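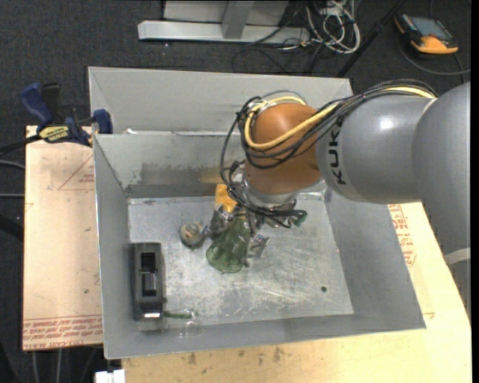 Student bin-picking project moves to mixed objects

Posted Jan 3, 2024

The Ferkach student robotics club has begun the second stage of its bin-picking project, in which a KUKA arm has to take unsorted household objects out of a sheet-metal bin one at a time. The first stage, completed last term, used identical foam blocks. The current stage uses objects of different shapes and surfaces, including see-through ones such as a green translucent cup.

The club has 17 members, most in the second or third year of the mechatronics program. It works in two groups. One writes the grasp planner and the other is responsible for the gripper, the cabling and the bin.

Clear and shiny items remain the main source of error. The depth sensor often returns no reading on them, or returns the distance to the metal floor underneath. The planner then places the fingers too low, and the force limit stops the arm. To deal with this, the planner group has added a second check that looks for outlines in the colour data and fills in missing depth values from the nearest edge.

"A cup on its side is harder than a cup standing up, because the rim and the wall want two different grasps," said Man-lok Chien, who leads the planner group. "We let the software score both and take the higher one. If both scores are low it moves on to another object and comes back later."

The group has logged 2,276 grasp attempts since July. Of these, 535 were made with mixed objects. Each entry records the planned wrist angle, the finger opening, the force at contact and whether the object was still held above the rim of the bin. Attempts stopped by the force limit are kept in the log and marked separately.

The sloping sides of the bin are a further restriction. An object lying against a wall leaves little clearance for the wrist, and the planner must tilt the tool toward the centre of the bin before closing the fingers. Approach angles that would bring the flange or the cables near a wall are rejected before the arm moves. Karabo Sithole, who looks after the hardware, said the cable model was enlarged in November after several paths were found to pass too close to the rim.

The work will be entered in the Drunirlow Student Manipulation Challenge in the open gripper class. Teams in that class are given 50 objects they have not handled before and are scored on the number removed and the time taken. A dropped object may be tried again, but the clock keeps running. Software must be submitted before the event and cannot be changed between rounds.

Before then the club plans to shorten its cycle time, most of which is spent on planning, and to repeat the transparent-object tests under dimmer lighting. The grasp log and the planner code will be released to other student teams after the competition.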